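Progress report to Hirnance, border communities grant
16/12/2021
From: Sze-wing Hsueh, Lurna office

Sorry this is short, we are in the middle of the hearings and I wanted it in before the office closes for the break.

Where we are. The draft boundary treaty between Kaner and Kong went to the foreign affairs panel last month. Vote put off, again. The ruling party wants the river line, the opposition wants the old customs line, and the deputy minister has now said in public that he would take either one so long as the grazing clause stays in. That's new. In March he would not even meet us on it.

Village meetings. 12 held out of the 12 we promised. Last two were in the upper valley and ran very long. Main worry there is not the line itself but who issues the crossing cards after it is drawn. People with fields on both sides get a different answer from each district office. We wrote up both answers and sent them to the panel clerk, no reply yet.

Survey. 285 households done, clean data for all of them except the land title question, which was worded badly (my fault) and has to be asked again by phone. Should be finished before the next payment. Short version of the results so far: strong support for a treaty of some kind, weak support for this one, and hardly anybody has seen the map. The ministry still has not put the map out in the local language even though they said they woud. 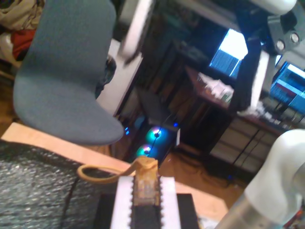 Lurna office: chair and work table.

Briefings. Five given to members of parliament, two of them from the ruling party. We asked for the grazing clause to be moved out of the annex and into the main text. One member agreed to table it as an amendment. She has the wording from us, and our lawyer has been over it twice. If the vote comes early she may not have time to bring it, so we are also talking to the opposition whip's staff. Both sides know we are talking to both sides.

Problems. The Kaner district governor was replaced and the new one has canceled the joint liason meetings until he has "reviewed the file." No date given. Also the Kong side radio station ran a piece saying we are paid to push the river line. We are not, we have no position on the line, and we sent them a correction. They read it out late at night.

Money. On budget except travel, which is over. Road to the upper valley was shut so we went the long way twice. I would like to move the unspent printing money to cover it, pls confirm by email and I will send the revised sheet.

Next. Phone follow up on land titles. Printed summary of the treaty, 30 pages, down from the monster we had before. Meeting with the new governor if he will have us. Panel vote, whenever that is.

Receipts and the meeting notes are going separately. Call the office number if anything is missing, my cell is no good up here.

Sze-wing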